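Last updated: January

Okay, bathroom bench people, this thread is for you. I have spent the whole evening sorting out every little bit and bob that lives around our sink and I am having the best time. Kettle's on, radio's on, come along!

Some background. We rent a tiny unit in Grillmont and the bathroom has one shelf. ONE. Everything else ends up on the vanity, where it gets splashed, goes gluggy and glues itself down. So this month I've been pulling things out of the cupboards and working out what earns a spot.

Rule I pinched from an old Gridance newsletter: take the lot out, put it on a plain light surface in good light, and only then decide. It really does work. Under the bathroom globe everything looks clean enough. On a white tabletop you notice every speck.

First big favourite is the soap dish. I've gone through five of them in this flat (ceramic, bamboo, that rubbery mat with the spikes, all of it) and the two-part kind wins by a mile. Insert on top with a draining pattern, separate base underneath. You lift the insert, tip out the goo, rinse, done. Took me years to come around to it and now I bang on about it to anyone who'll stand still.

Also, colour! I was a strictly white-and-grey bathroom person until this summer. Lime green at seven in the morning is a tonic. I want more of it — maybe a toothbrush cup next, if I can find one that doesn't clash.

Second favourite: clear plastic trays. Shallow, rounded corners, a bit of a rim. I use them for hair ties, nail clippers, the good tweezers. You can see when they need a wash, and the rim stops things rolling into the basin. Mine get a bath in warm water with a squirt of dish soap and then air-dry on a tea towel, as a paper towel leaves fluff all over them.

And then there are the strays. You know the ones. Every sort-out turns up some object with no category, and you stand there holding it for ages. I'm keeping the pretty ones, sorry, I'm only human.
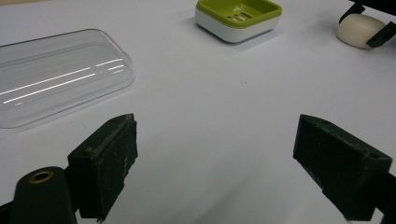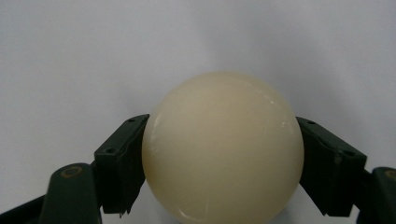 Does a draining soap dish still need cleaning if the soap sits up out of the water?
It still needs a rinse, though a quick one. Soap softens where it touches the insert and slowly blocks the slots, so I run the top under the hot tap twice a week and go at the openings with an old toothbrush. The base gets tipped out whenever I remember, and a drop of white vinegar shifts the cloudy film.

More soap chat, seeing as you're all still here! Let a new bar sit unwrapped in the linen cupboard for a while before you use it. It firms up, it lasts longer, and your towels smell gorgeous. I've got three in there now from the Espiritu market, two lemon myrtle and a eucalyptus one that clears your head every time you reach for a pillowcase.

Tray tip for anyone with hard water like ours: dry the rim properly, that's where the chalky line starts. And skip the scourer! I scratched my very first tray to bits with one and it never came good. Soft cloth, bit of patience.

Oh, and round things. If you're keeping anything round on a shelf, give it a shallow bowl or a folded face washer to sit on. Mine is going on the bookcase in the hall, next to the fern — I've decided that's its home.

Tomorrow night I'm doing the drawer under the sink, which I'm a bit scared of. Send me your soap dish recommendations in the meantime, I'm up for a sixth.

Recent threads
The linen cupboard, shelf by shelf
What I bought at the Grostine clearance (mostly hooks)
Tea towels I will defend forever
Shower caddies and why mine fell down again

Contact | Copyright | Back to top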